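Home - Balm and Salve Making - Sets for Beginners

Prinwood Hand Balm Making Set

With this set you can make your own hand balm at home, without water and without perfume. It is prepared by Gashi, a small workshop in Karkitcombe, and it is suitable for persons who never melted a wax before. The balm is simple, firm in the tin and soft on the skin.
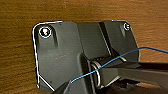
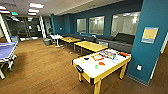 What is in the box

Balm base in pieces, 420 g in total, from which 90 g is yellow beeswax
The rest of the base is shea butter, sweet almond oil and a little vitamin E
Screw-top tins, 80 ml each (6 pieces)
Steel melting jug with a spout
Wooden stirring stick
Plain labels for the lids
Printed instructions in English

You will need also a cooking pot, a kitchen towel and a stove. These are not in the box.

Why a balm without water

A lotion contains water, and where there is water there must be a preservative. A balm has only oils, butter and wax, so the recipe stays short and you can keep it for a long time if the tins are clean and completely dry. On the skin it makes a thin layer which holds the moisture inside. It is good for hands which are washed many times in the day, for elbows and for heels. For the face we find it too heavy, but some customers use it there in winter and they are satisfied.

How to use the set

Put a few centimeters of water in your pot and warm it until it steams. The water should not boil strongly. Place the base in the steel jug and stand the jug in the pot. Wait until the butter and the oil are liquid; the beeswax is always the last to melt. Stir slowly and take care that no water comes into the jug.

When everything is clear, take the jug out with the towel and wipe the bottom of it. Pour into the tins, and leave a small space under the edge. Do not move the tins until the balm is solid. Put on the lids only when it is cool, otherwise drops will collect inside the lid.

If the surface has a small hole in the middle, this is normal. Keep back one spoon of the balm, melt it again and pour it over.

Can I make it softer or harder?

Yes. The base as we send it is made for a room with normal temperature. For a softer balm, add one or two spoons of almond or sunflower oil to the jug. For a harder one, you can order extra beeswax from the Sedbridge line, which comes in small pellets and melts faster than a block. We advise to try first with a small part of the base. A drop on a cold plate will show you in one minute how the finished balm will feel.

Please do not add fresh herbs, honey or aloe juice. They contain water and the balm will spoil. Dried calendula flowers are possible, but they must be steeped in the oil before and strained well.

Allergy and safety

The set contains almond oil and bee products. If you have a nut allergy, please choose the sunflower version, which has the same weight and the same tins. Try the balm on the inside of the arm before you use it on a larger place. Hot wax burns the skin, so children should work only together with an adult. Never leave the jug alone on the stove, and never heat it directly on the flame.

Storage

Keep the unopened base in a dark and cool cupboard. If the parcel was in the sun and the base has become soft, let it rest in a cool place for one night; the quality is the same. In warm months, from May on, we pack the base with an extra layer of paper - this is without additional cost.

Color and smell

The beeswax is not bleached, so the color can change from pale to deep yellow between one batch and the next. The smell of honey is natural and it becomes weaker after some weeks.

Refills

The base is sold also alone, without jug and tins. The empty tins can be washed with hot water and dish soap and used again.

Questions about the recipe are answered by Spyros Trajkovski at the workshop. Please write to him through the contact form and give your order number, if you have one.

Page updated: December 2018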